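施設内検索 キーワードを入力 検索

宿泊棟 居室安全点検票(所見付)
施設名:エスヴィル研修宿泊所 ネソノラ棟
対象居室:216号室
点検日:11月23日(金)
点検責任者:カトリン・クラドック
判定区分:適=基準を満たす 要=是正を要する 観=経過観察

1 備品・小物類
1-1 木製品のささくれ、割れ、角の欠け 【適】
所見:明るい色の木箱について、縁及び四隅を手袋着用のうえ触診した。引っ掛かりは認められない。
1-2 木製品の塗装・表面の状態 【適】
所見:べたつき、剥離なし。次回も乾拭きのみとし、溶剤系の洗浄剤は使用しないこと。
1-3 備品の定位置 【観】
所見:木箱の置き場所が備品台帳に記載されていない。台帳の様式4に追記のうえ、管理係へ回付すること。
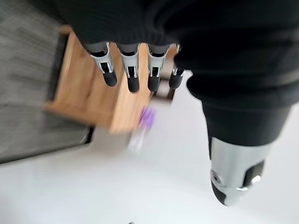

写真1 木箱(項目1-1、1-2関係)

2 寝台
2-1 寝台本体のがたつき 【適】
所見:四方から荷重をかけ、異音及び横揺れのないことを確認した。
2-2 敷布の掛け方 【観】
所見:敷布の裾が寝台の手前側及び足元側に垂れている。歩行時に裾を踏むおそれの有無について、清掃後に再度確認する。しわは軽微であり、安全上の支障とはしない。
2-3 寝台下の清掃 【要】
所見:奥側の隅に綿ぼこりが残存。パリ式の薄型モップを用い、14日以内に再清掃を行うこと。

3 床面及び通路
3-1 床材の浮き、段差 【適】
所見:板の継ぎ目に段差なし。
3-2 床面の傷、汚れ 【観】
所見:木目調の床に薄い擦れ跡及び汚れが散見される。滑りの原因となるものではないが、補修履歴に記録する。
3-3 配線類による転倒の危険 【要】
所見:寝台の足元付近の床上に細い暗色のコードが輪になっている。つまずきの危険があるため、壁際に寄せ、固定具により留めること。固定具の間隔は約40センチメートルとする。
3-4 床置き物品 【要】
所見:寝台の頭側の先にも物品が床置きされている。不要なものは撤去し、継続して使用するものは所定の棚に収めること。避難経路図に示す通路幅を常時確保すること。
3-5 室内での履物 【適】
所見:立会者はかかとの覆われた運動靴を着用。スリッパでの立会いは引き続き認めない。

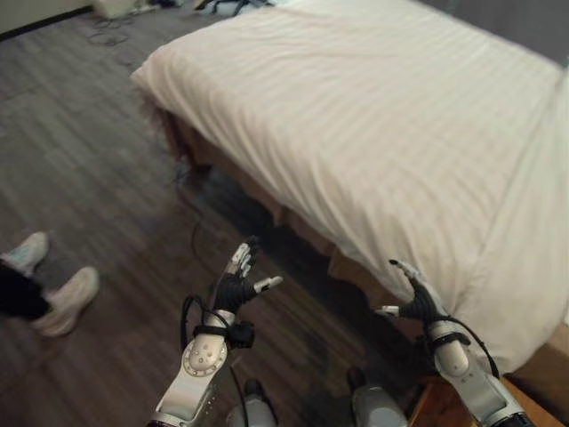 写真2 寝台足元の床面及びコードの状況(項目3-3関係)

4 壁面・幅木
4-1 壁面の亀裂、剥がれ 【適】
所見:特記事項なし。
4-2 幅木の浮き 【適】
所見:入口側の一部に以前の補修跡があるが、固定は良好である。

5 是正措置及び報告
項目2-3、3-3及び3-4については、居室担当者が措置を講じ、完了後に本票の写しを添えて管理係へ報告すること。項目3-3の措置が完了するまでの間、当該居室への新規の受入れは行わない。固定具はメランス倉庫の在庫から払い出すものとし、払出票には居室番号を必ず記入すること。
観察とした項目は次回定期点検において再判定を行う。判定に変更がない場合も、所見欄を空欄とせず「変化なし」と記載すること。

点検責任者確認:クラドック
管理係受領:未

コメント 4件 共有 14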